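The woman behind the Stanero sale table would like you to stop apologising

May 16, 2020

For 12 years she has run clearing-out sales from other people's kitchens under the name Stanero, and she has yet to meet a client who didn't open the door with the word "sorry".

"Sorry about the hall, sorry about the cupboard, sorry about Mum," she says. "I've been in houses where you had to go in sideways. Your hall is fine, love."

She won't be named here. Half her clients live within cooee of each other, and a good many of them think they are her only one.

Her method begins at the kitchen table. Whatever is in the drawers and under the sink goes on top of it, and the owner has to sit down and look. Bags are the worst. She reckons every household in the country keeps a bag of bags, and that most keep a second one in case something happens to the first.

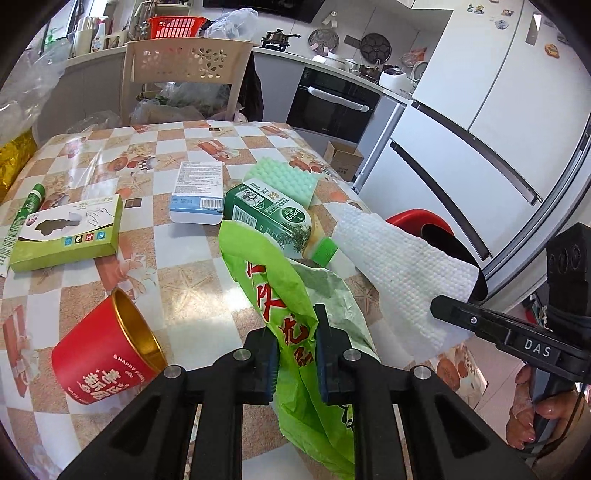 A client in Trekent, rung up for a second opinion, said she had parted with a piano more easily than with her bags, and that she still thought about a good thick one from a shoe shop.

"She does," says the Stanero woman. "She rang me about it in February."

The money is modest. A decent sale brings in about $2,000, of which she takes a cut she describes as "enough for tyres". Her record is $720 for a single sideboard, sold to a man who had come for a rake. The record at the other end is a fondue set that has now been through three sales and keeps being donated back.

Does she ever keep anything herself? There is a long pause, and the kettle gets some attention.

"I've got a Grullix mixer that doesn't mix," she says. "I like the colour."

She is strict on cups, sponges and anything bought for a party. One good sponge, she says, and the spare stays in the packet. Party cups are to be used at the next party or handed to someone who has friends.
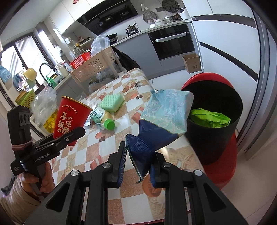

What she won't sell

Letters, mostly, and anything with a child's height pencilled on it. She once took a door off its hinges at a place in Damasceno and posted it to the family, at a cost she is still cross about.

"They said sorry for the trouble," she says. "I said, well, yes."

306 shares
12 comments

Recent stories
The great Trekent lemon glut
Who keeps mowing the Damasceno verge?
Six things to do with a dead Grullix
Garage sale signs, ranked by spelling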